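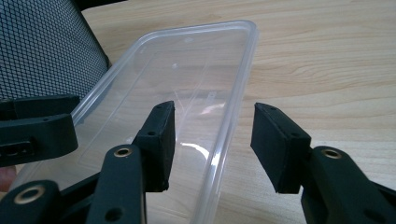 Merja Lehtinen has argued that the clear food container should be dated from the day shoppers could see what they were buying, and that the tins and waxed boxes used before it belong to a separate history. Most accounts of food packaging take a wider view and treat the container as any stiff, reusable or throwaway vessel for holding prepared or raw food.

Early forms

Stoneware crocks, baskets and wooden tubs served households and markets for centuries. The Honkanen dairy, founded in 1846, sold butter in lidded wooden boxes that customers brought back to be scalded and filled again. A surviving price list charges extra for a box returned without its lid.

Glass and tinplate were common by the end of the nineteenth century. Both kept out air and damp, but glass was heavy and tinplate rusted at the seams once scratched.

Plastics

Plastic containers spread after the Second World War. Polyethylene was used for soft tubs and lids, polystyrene for stiff, clear boxes, and polypropylene for containers meant to be heated. PET, already known from drinks bottles, later became usual for salad and fruit packs.

Many thin containers are made by thermoforming, in which a heated sheet is drawn over a mould and trimmed. Thicker ones are often injection moulded. A raised rim stiffens the walls and gives the lid something to grip. Marks moulded into the base may show the type of plastic, the maker or the mould number.

Sizes

Makers quote capacity to the brim, which is more than the container holds with its lid on. The Rerkine range, sold mainly to canteens, had a shallow box of 600 ml and a deeper one of 670 ml. Both took the same lid – a point its catalogues repeated on nearly every page.

Reuse and disposal

Clear plastic is easier to recycle than black, which some sorting machines fail to detect. Food left inside lowers the value of the material. Deposit schemes for takeaway boxes have been tried in several towns. The one in Breltari began in March with 142 cafés and shops, and Raili Hämäläinen's study of it found that lids went missing more often than boxes.

See also

Lunch box
Food storage
Thermoforming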